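Test Kitchen Issues Guidance on Steaming Frozen Buns in Tabletop Steamers

CLANDTHORPE, May 12, 2024 - The Bridovmont test kitchen has released its guidance on steaming filled and plain buns in small electric steamers. The work covered five tabletop models and a total of 322 steaming runs, using 1474 buns supplied frozen by the Clandthorpe bakery Radulović. It finds that spacing on the tray and the handling of the lid at the end of the run had a larger effect on the finished bun than the choice of steamer.

The guidance is meant for home cooks and for small food counters that reheat buns to order. It was prepared by Joris De Bruijn, who runs the test kitchen, with Krishnamoorthy Iyengar, a food technologist who handled the measurements.

"The question we get is how long," De Bruijn said. "Time matters, but most of the complaints we looked at were about wet bottoms and wrinkled tops. Those come from water sitting where it should not sit."

Radulović asked for the work after reviewing customer letters and deciding that the cooking directions on its bags were too short. The directions gave a single time, with no mention of how many buns were in the steamer or how far apart they were placed. 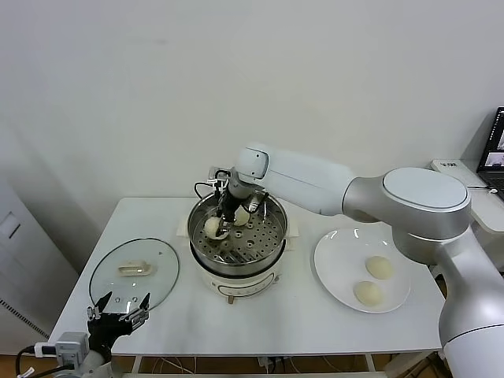 Tray loading was the first variable tested. Each steamer was run with small, medium and full loads, and the buns were weighed before and after. Small loads gave the most even results in all five models. A typical small load is two pale buns on a perforated metal tray, one toward the front left and the other slightly behind it and to the right, which leaves many of the holes in the tray open. The stainless steel pot stands directly on the control base, so the whole unit can stay on the table for loading and unloading. The glass lid goes flat on the tabletop to the left of the steamer, well clear of the white side handles, and a round white plate is kept on the right.

At full loads the picture changed. When buns covered most of the holes, steam rose mainly along the wall of the pot. Buns near the wall heated first and the center of the tray fell behind. In the worst cases the outer buns had to be held several minutes past their best point before the middle ones were hot through. The guidance recommends leaving a gap of two finger widths between buns at the start, to allow for expansion.

Buns that touched during steaming also tore when separated. The skin of a steamed bun is thin and sets late, and the tear exposes the crumb to condensation. Torn buns were scored as failures even when the filling had reached serving temperature.

The second variable was water. Overfilling produced more failures than underfilling. With the reservoir filled past its mark, boiling water splashed through the tray and soaked the base of the buns. With too little water, two of the models shut themselves off before the end of the run and had to be refilled. Iyengar recommends cold water filled to the line and no higher, with a fresh fill before each new batch.

"People top it up between batches without looking at the level," Iyengar said. "By the third batch they are over the line, and the buns are standing in spray."

Parchment was tested as well. A full disk of parchment blocked the holes and lengthened every run. Small squares cut to the size of each bun worked better and prevented sticking on metal trays. A light film of oil on the tray gave similar release but left a slightly yellow patch on the base of the bun, which some tasters marked down.

Lid handling was the third variable and the one with the clearest result. When a lid is lifted straight up and held level over the pot, drops collected on the underside fall onto the buns. Each drop leaves a dent or a gray, glassy spot. Tilting the lid away from the tray before lifting it sends the water down one side. The guidance advises switching off the heat, waiting two minutes, opening the lid slightly for one more minute, and then removing it completely. Runs that followed this sequence had far fewer collapsed tops than runs in which the lid was taken off at once.

The sudden drop in temperature is the likely cause of the collapse, according to Iyengar. Gas inside the bun shrinks faster than the outer layer can firm up. Plain buns were affected more than filled ones, and buns that had been partly thawed and refrozen were affected most of all.

Radulović also sent a questionnaire to buyers in April and received replies from 279 households. Most reported removing the lid as soon as the timer ended. A smaller group said they steamed buns on a stovetop rack and used the same printed time for that method. The test kitchen did not study stovetop steaming and gives no times for it.

Work surface setup takes up a short section of the guidance. The steamer should stand on a level, heat-resistant surface, away from shelves and cabinets, with room on one side for the lid and on the other for a serving plate. A level surface matters because a slight tilt moves the water to one side of the reservoir and changes how steam is spread under the tray. During one early set of runs a table leg was found to be out of adjustment, and those runs were repeated.

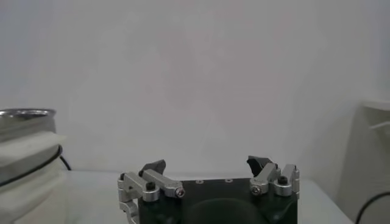 White tabletop and plain wall at the Bridovmont test kitchen.

Light-colored surfaces are preferred at Bridovmont for a practical reason: filling leaks and flour residue are easy to see and wipe off. Surfaces there are cleaned between batches with a damp cloth and then dried, as a film of water under the base can let the steamer slide when the pot is lifted.

For removal, the guidance calls for tools that support the bun from the sides without squeezing. Wide silicone tongs gave the cleanest results. Narrow metal tongs marked the surface, and forks pierced it. Buns should be set down on a plate with space between them and left for one minute before serving. Stacking traps steam and softens the skin.

The kitchen also looked at holding, which matters mainly to food counters. Buns left in a closed steamer on a keep-warm setting stayed acceptable for a limited time before the underside became sticky. Opening the lid slightly reduced the stickiness but dried the tops. No single setting worked for both plain and filled buns, and the guidance suggests smaller batches made more often.

Microwave reheating was left out of the current work. De Bruijn said it may be covered later, together with buns made from whole wheat dough, which hold more water and behaved differently in a handful of trial runs.

Bovness, a distributor of small kitchen appliances in the region, said it will place a one-page summary of the guidance in the steamers it sells. The summary covers the fill line, the spacing of buns and the lid sequence. It does not include cooking times, which depend on the size of the bun and on the steamer.

Radulović plans to print new directions on its bags once current packaging stock runs out. The new text will give separate times for small and full loads and will tell buyers to steam from frozen. Until then, a printed card with the same directions is available at the bakery counter in Clandthorpe. The full guidance, with the tables of weights and times for each steamer, can be requested from the test kitchen.

Contact the news desk | Copyright 2024, all rights reserved | Back to top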